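January 22, 2024

Cleared the table before lunch and put the pink cloth back on. The crease down the center has mostly gone since I started storing it rolled. Set out the green round.

One large round fruit to deal with, from the market bag. Elīna Raudsepp says it is a pomelo. I think it is a big grapefruit and have written "citrus?" on the shelf list until one of us cuts it. Skin yellow-green, paler at the top, greener toward the bottom, with small dark specks and some brownish blemishes. I don't count specks as damage. Blemishes go in the notes only if they are soft to the thumb.
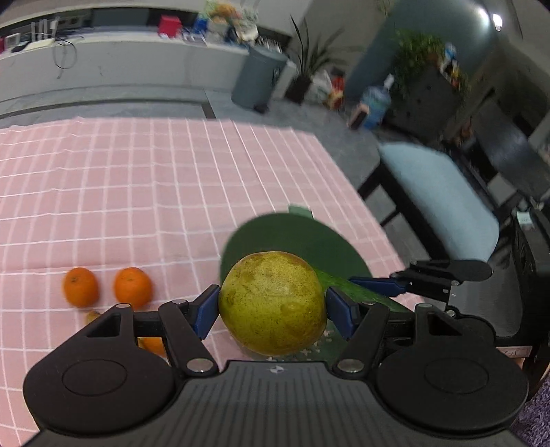 Kitchen thermometer read 70 at noon, humidity 74 percent. Both too high for keeping fruit out more than a few days. The pantry is better but the Tenberg shelf is full of jars, and I would have to move the bottom row to make room. Will do that tomorrow. Tonight the fruit stays on the table, stem end down, out of reach of the radiator.

Went through the rest of the bag afterward. 13 lemons, 3 of them soft at one end. Those get juiced first. The others went into the Strazds crate with a sheet of newspaper between layers. Checked the crate slats for splinters and sanded one corner.

E. wants to candy the peel. That needs thick pith, so it depends on who is right about the fruit. Sugar is low either way. Added to the list: sugar, jar lids, lamp oil.

Washed the knife and the small board. Cloth can go another day before laundering.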